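Patching the monitor mixes for the Kitholm show

Notes from the second Skaveo date, written up mostly so that I have them when we do it again.
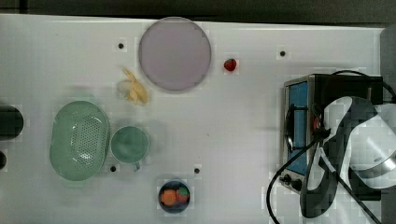 The room

Kitholm is a former net store with a capacity of 314. The stage is at the short end, the ceiling is low over the first few rows and there is a brick wall directly behind the drum riser. The brick is the main problem. Anything coming out of the wedges goes past the singer, hits the wall and arrives back in the vocal mic a little late, with most of the energy in the low mids. At the first date we had four wedges along the front and a fill for the drummer, and I spent the whole set pulling 200 Hz out of everything.

Skaveo are a five-piece now that Gladys Shirima has joined on second synth and vocals. She sings quietly. Her level at the mic is well below Feven Kahsay's, and Feven stands next to her with a trumpet for half the songs. Raising Gladys in the wedges until she could hear herself meant raising the trumpet too.

What changed

We moved three of the five to in-ears and kept two wedges, one for the bass player, who dislikes in-ears, and one for the drummer. The transmitters went on a shelf at stage left with a paddle antenna on a stand. I had put them in the rack at the first rehearsal and got dropouts whenever Feven walked to the far side. With the antenna at head height and a clear line across the stage there were none.

The in-ear mixes are stereo. I had been sending mono to save outputs, and it was a false economy. With both synths panned apart, Gladys asked for less of everything, and her overall level came down noticeably between the first song of soundcheck and the last.

Two ambient mics went at the stage edges, pointing out at the room, high-passed at 200 Hz and fed only to the in-ears. Without them the band said it felt like playing in a cupboard. They are muted at front of house. Label them clearly, as I unmuted one during the changeover and the audience heard themselves talking.

Patch list

Channels 1 to 8 are drums, in the usual order. 9 is bass DI, 10 and 11 are synth one, 12 and 13 synth two. 14 is trumpet on a clip mic, 15 Feven vocal, 16 Gladys vocal. 17 and 18 are the playback stereo pair, 19 is click, 20 and 21 are ambience. Click goes to the drummer and to Gladys and must not be in any main bus. I checked this twice and would suggest checking it three times.

The clip mic was the best decision of the day. On a stand, the trumpet moved in and out by several dB as Feven turned to look at the drummer. Clipped to the bell it stays put. It does need a pad. It also picks up valve noise in the quiet opening of "Ra", which Feven says she likes, so it stays.

Ringing out

With only two wedges this took a quarter of the time. I made a narrow cut at 1,000 Hz on the drum wedge, a wider one at 314 Hz on the bass wedge, and left the rest flat. Then I walked the vocal mics round the stage at show level. There was one spot near the stage right corner that still rang, and I put a bit of tape on the floor and asked people to keep off it. They mostly did.

The Jakton box

Playback runs from a Jakton interface that the band bought second-hand. Its line outputs are balanced, but the power supply is noisy, and there was a buzz on channels 17 and 18 from the moment it was plugged in. Running it from the same distribution board as the desk made it quieter. A pair of passive isolating DIs removed it completely. These now live in the playback case and should not be borrowed for acoustic guitars.

The show

The support act used the same two wedges and their own pedalboards, so the changeover was short. Skaveo played for just over an hour. The only fault was a flat battery in the bodypack for synth one, five songs in. The pack had been switched on since soundcheck. Next time fresh cells go in after doors.

Front of house was easier than in any previous show there, simply from having less noise coming off the stage. The vocal could sit where it was meant to be and I took the low-mid cut off the main outputs by the third song.

Still to do

Find a longer cable for the antenna. Save the desk file under a sensible name. Get a second clip for the trumpet mic, as the rubber on this one is perishing. Ask the bass player again about in-ears.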